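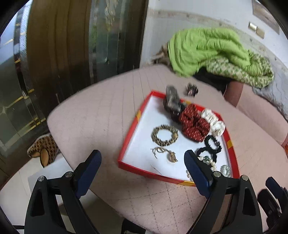
A box lid of hair accessories and jewelry, with a coiled gold and black bracelet on the left.

My Year of Selling Other People's Earrings

I bought my first bag of mixed jewelry at a charity shop in Pronbridge because it was raining and I'd already been in there so long that leaving with nothing felt rude. It was one of those clear bags stapled shut at the top, so you can see the good brooch pressed against the side and have to guess at everything else. The brooch was missing its pin. Everything else was a knot.

I spent that whole evening at the kitchen table with a sewing needle and a drop of baby oil, teasing chains apart, and I can't tell you how happy I was. By the time I looked up it was past eleven and my tea had a skin on it.

So of course I went back for more! By July I had drawers of the stuff, and a folding table booked at the monthly market in Kovthorpe, which is held in the old bus depot and smells of diesel and fried onions. I took 200 pieces to my first one. I sold three. One of those was to the woman at the next stall, who I think felt sorry for me.

What I'd done wrong was everything, pretty much. I'd laid it all flat on a white tablecloth, sorted by type, with tiny price stickers that you needed good light and young eyes to read. People walked right past. The stall across from me had a heap of clip-on earrings in a salad bowl - no order to it at all - and there was a crowd around that bowl from opening until the onions ran out.

People want to dig. I do too, so I don't know why I was surprised. The next month I tipped the lot into cake tins and shallow boxes, put one price on each, and stood back. A teenager spent almost an hour picking out hair clips. Two sisters had a proper argument over a string of green glass beads (I stayed out of it, and the younger one won).

I've learned a few things about the goods themselves, mostly by losing money. Elastic goes first, so I give every stretchy bracelet a gentle pull before I buy it, and I restring the ones worth the trouble. Memory wire lasts for ages but it will poke a hole in any bag you own. Old plastic pearls can go sticky, and if they have, leave them alone, they don't come back. Barrettes with a good tight snap sell all year. Headbands only seem to move in spring, and I have no theory.

Then there's the backs of things. Maker's marks are where the hours go. I have a soft spot for a little firm called Cantero, whose name turns up stamped on the clasps of chunky seventies necklaces, and I've never once managed to sell one, mainly because I keep putting them in my own drawer. A friend says this is not a business. My friend is right, and she also has two of my necklaces.

I did try selling online for a while, through a site called Nullum. It was fine, but I missed the rummaging. You photograph one ring, you measure it, you answer a message about whether it would suit someone's aunt, you wrap it, you stand in line at the post office. At the depot a stranger holds the same ring up to the light and tells you about her aunt in person.

These days I reckon I've had more than 1000 pieces through my hands, and I still get that flutter when I cut open a new bag. Last month's had a single cufflink in it shaped like a trout. I've put it in the window over the sink, and if anyone reading has the other one, I'm at the Kovthorpe market every month, third table from the door, next to the onions.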